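4.2 Wear patterns and what people make of them

One of the real pleasures of this study was finding how readily people talk about worn surfaces once they are asked. We interviewed 40 residents of Zudis and the neighbouring district of Brorden, and almost all of them had a favourite: a stair tread, a bread board, the rim of a public fountain. Wear, for them, was a record of use, and they read it with great confidence. Several could tell us which hand a door had been pushed with!

Industrial surfaces drew a different response. Obi and Lumanlan found that scuffed metal was judged "tired" far more often than scuffed wood, and our own interviews agree. Patchy damage, where a coating has gone in one area and held in another (Figure 7), was disliked most of all.
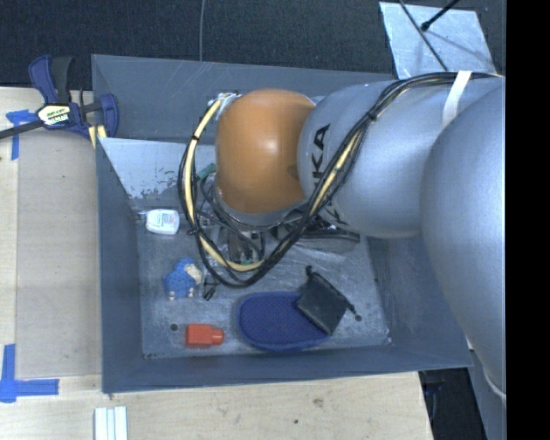
Figure 7. Worn or peeled coating on a sloped grey panel inside a bin.

What excites us is how quickly this dislike softened with a story. When Dervishi told residents who had used an object, and for how long, they began to speak of it warmly – even the dented milk churn from Kunden, which had scored worst in October. We return to the churn in Section 5, together with the scoring sheets.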